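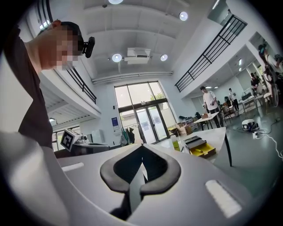

Pelel wrote to us in July that the hall was too dark in the lower part, and they asked if the money would not be better spent on heating. We discussed this remark for a long time and decided to keep the lighting first.

Category: Grants & Reports > Buildings
Reading time: 3 min

Progress report to the Lotow fund, 3 November 2019

The work on the hall goes forward. The round lights are now installed in the recessed panels of the ceiling, and the electrical contractor, El Idrissi, has given us the test papers. The beams stay white, as we agreed in the first plan. We did not touch the large windows with the dark frames. They give good daylight from the side of the trees, and new glass would cost more than this grant allows.

The black railings of the upper walkways were checked by Ganico. They found 3 fixing points which must be made stronger, and this will be done before we open the mezzanine to groups. Until then we allow only 60 persons in the hall. With the upper level open we hope to come to 200.

From the second payment there remains 2,046 euros. We ask your permission to use this sum for the closing mechanism of the glass double doors. It was not in the first budget, but the doors are the main way out to the garden and the present mechanism is slow.

Still open: the signs for the emergency exits, and the painting of the wall under the left walkway. The painter has promised us a date, but we have not received it in writing. We will send the invoices together with the next report.

We use cookies to remember your settings. Accept | Read more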